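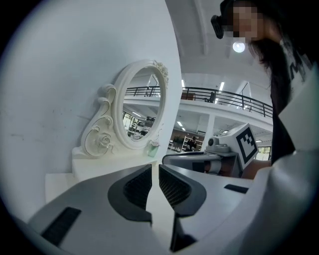

「時短の数字はどこから来るのか」発表メモ 24/9/27 社内勉強会用

スライド1
最初に断っておく。私は会議を減らすことに反対している人間ではない。減らせば生産性が上がる、という言い方の根拠を見せてほしいだけ。ここは早口にならないように。前回は早すぎると言われた。

スライド2 きっかけ
春に回ってきたTenellの営業資料。「会議を見直した企業では年間1,451時間を創出」とある。1,451という半端な数字がいかにも測った感じを出している。一の位まで書かれると人は信用する。
では何を測ったのか。資料の注を読むと、カレンダー上の会議予定の合計時間が前年より減った分、とだけ書いてある。実際に開かれたかどうかは見ていない。予定を消せば減る。
(間を置く。笑いが出なくても次へ)

スライド3 「創出」という言葉
減った時間がそのまま別の仕事に回ったかのように聞こえる。資料のどこにもその先の記録はない。会議がなくなった午後に、同じ相手と同じ話をチャットで二時間やっていたら、それは創出なのか。
うちの部でも思い当たる人がいるはず。手を挙げてもらう。挙がらなければ自分の話をする。六月の見積もりの件、定例をやめた週にチャットが延々と続いて、最後は電話で決まった話。短めに。

スライド4 対象になった会社
調査対象は27社。ただし、途中でやめた会社が入っていない。最後まで続けた会社だけを集めて「続けた会社では効果があった」と言っている。ダイエット本の体験談と作りが同じ。
何社がやめたのか、Tenellに問い合わせた。返事は「非公開」。二回聞いて二回とも同じ文面だった。

スライド5 Flellwoodの事例
よく引用されるので触れておく。水曜の会議を全廃し、満足度が上がったという話。
疑問点
・満足度の調査は全廃の翌月に一度きり
・同じ時期に在宅勤務の日数も増えている
・火曜と木曜の会議がどうなったか書いていない
三つ目が一番気になる。水曜だけのグラフを見せられても、こちらは何も判断できない。押し出されただけかもしれないし、本当に減ったのかもしれない。どちらとも言えない、とはっきり言うこと。言い過ぎない。

スライド6 反論への備え
Marjan Mahmoudiさんからは、事前に原稿を読んでもらった段階で「では何も信じないのか」と言われた。もっともな指摘だと思う。
私の答え。信じるかどうかを決める前に、測り方を一枚の紙で出してもらう。出てこないものは宣伝として読む。宣伝が全部うそだとは思っていない。Mirzaeiの報告書は、効果が小さかったことも、回答率が落ちたことも本文に書いてあった。結論は地味だったが、読んでいて腹は立たなかった。
※Mahmoudiさんが会場にいたら、ここで一言もらう。長くなりそうなら質疑に回す。

スライド7 自分たちで測るなら
十月に企画課でやる予定の試行について。期間は6週間。予定表に加え、同じ議題に使ったチャットと電話の時間も自己申告でつける。自己申告なのであてにならない部分はある。それも報告に書く。
やめた人がいたら、やめた人数も出す。
Sondleyの集計ツールを使う案もあるが、会議の「質」を点数にする機能は切っておきたい。何の点数なのか説明を三回読んでもわからなかった。
うまくいかなかった場合の発表の場も先に押さえてある。ここは強調。結果が出てから場所を探すと、悪い結果はまず発表されない。

スライド8 まとめ
読み上げるのは次の一文だけ。「何を数えて、何を数えなかったかを聞いてください」
時間が余ったらスライド4に戻る。やめた会社の話は質問が来やすい。

質疑用の控え
・「現場の実感では楽になった」と言われたら → 実感は否定しない。ただ、資料の数字とは別の話として扱う
・「海外では常識」と言われたら → どの調査か聞く。題名だけでも控えて帰る
・費用の話 → 契約金額は知らない。総務に聞いてもらう

配布資料は片面、白黒で。スライド5のグラフは色を抜くと線の区別がつかないので、点線に直してから印刷に回すこと。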